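Jellance Opens Gomside Branch and Adds Access Control to Its Service List

GOMSIDE, November 2020 — Jellance, a supplier and installer of alarms, door entry systems and fire detection equipment, has opened a branch in Gomside to serve shops, schools and small offices on the east side of the region. The branch is staffed by 8 installers and has its own parts store, so common repairs no longer have to wait for a delivery from the main depot in Zundska.

The company also announced that it will now supply and fit card and keypad access control. Until this year it worked on door entry only as a subcontractor. Customers who already have a Jellance alarm can have the two systems joined to one control panel, with one maintenance visit covering both.

Jellance currently looks after 520 sites. Most are on a yearly service contract that includes battery checks, detector cleaning and a written report. Contract prices stay the same for existing customers through the end of their current term. New contracts signed at the Gomside branch before the end of December include the first service visit at no charge.
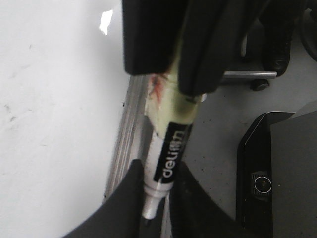
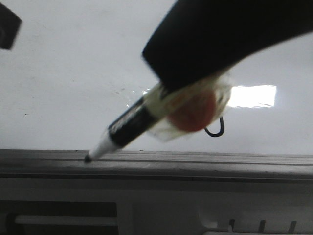
Tamara Crăciun welcomed the change and said that having a local number to call mattered more to her than the price, after waiting 4 days last winter for a replacement smoke detector. She added that she would like to see evening appointments offered as well, as she cannot have a door taken off its lock during opening hours.

Evening appointments will be available from December for access control work. They must be booked in advance and are limited to addresses in Gomside and the nearby villages. Emergency callouts for alarm faults are not affected and continue day and night.

The first large access control job from the new branch is at the Dumitrescu warehouse, where 16 doors are being fitted with card readers. The work is being done one section at a time so that loading can go on as normal — the fire exits will keep their push bars and will not be card operated.

Requests for site surveys can be made at the branch counter or by phone. Surveys are free for business addresses. A written quote follows each survey and stays valid for the period printed on it.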